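3.2 Folding surface and garment state

Last updated: February

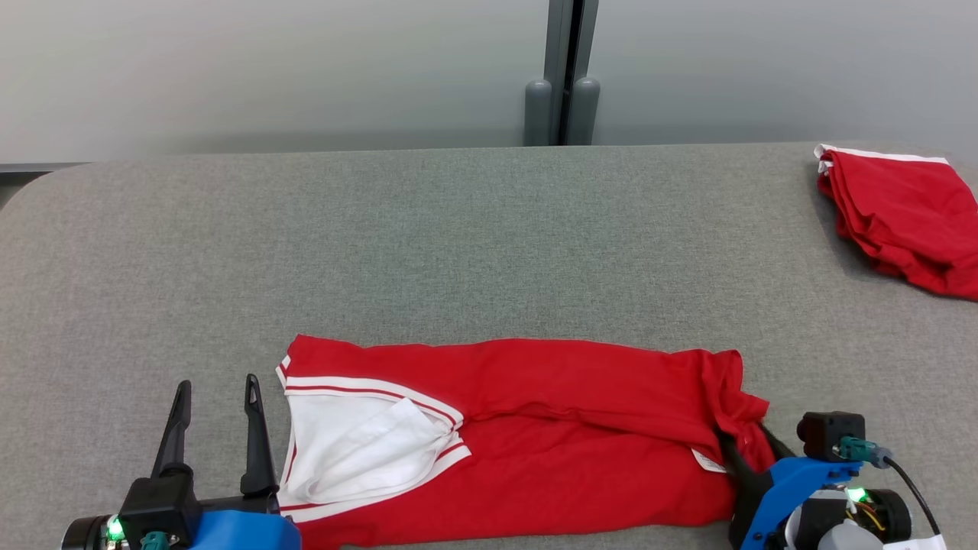
Figure 2. A red shirt with a white inner panel, partially folded on the felt-covered table. A second red garment lies at the upper right.

We were surprised by how much the table itself matters! When people talk about folding clothes they talk about hands and habits, and the surface gets a word or two at most. In the Dikudine sessions we gave it a whole section of the protocol, and we're glad we did. The table is wide, covered in gray felt, and rounded at the corner, with a pale gray partition behind it (Figure 2). Felt holds cloth gently. A sleeve that has been laid out tends to stay where it was put, while on the bare tabletop we used in the Yau pilot, light shirts slid whenever a neighboring item was moved.

The gray also helps with reading the cloth. Red on gray gives a strong edge, so the outline of a garment can be traced by eye with little effort. What happens inside that outline is much harder, and to us much more interesting. Take the shirt in Figure 2. Its left end is open, and a white panel shows, edged in white trim with thin red stripes. That trim runs on a diagonal and looks a lot like a collar line. It is a wonderful landmark, easy to find even with the panel creased. The other end has almost nothing of the kind: plain red fabric, wrinkled and bunched, with one shade running into the next. A small white tag peeks out of a fold near the lower right, and a coder in a hurry can miss it.

We therefore coded each garment in 5 states: heaped, spread, partly folded, folded, and stacked. The shirt in Figure 2 was coded as partly folded. The garment behind it, with its white waistband trim and loose pile of fabric, was coded as heaped. "Partly folded" was the state our coders argued over most, and those arguments taught us a great deal. A shirt can be neat at one end and a tangle at the other, and a single label hides that. After the pilot we let coders give separate labels to the left and right halves of any garment longer than it was wide. Agreement got better right away, and the coders liked the work more too.

The full Clorkine set holds 500 coded stills, and 33 of them were set aside for training new coders. We chose the training stills for their variety of trim, lining, and color, with a few plain garments mixed in so that no one came to lean on stripes and tags alone. Pairs of items in the same color were kept on purpose. Two red pieces on one table ask the coder to decide where one garment stops and the next begins, and once they touch, that can be a real puzzle.

Waistbands and collars turned out to be the best starting points for a written description of a fold. Following Ukach, we call these "anchor edges." An anchor edge is any trimmed or stitched border that stays readable when the cloth around it is wrinkled. The coding sheet asks for the anchor edge first, then its direction, then the state of the fabric on either side of it.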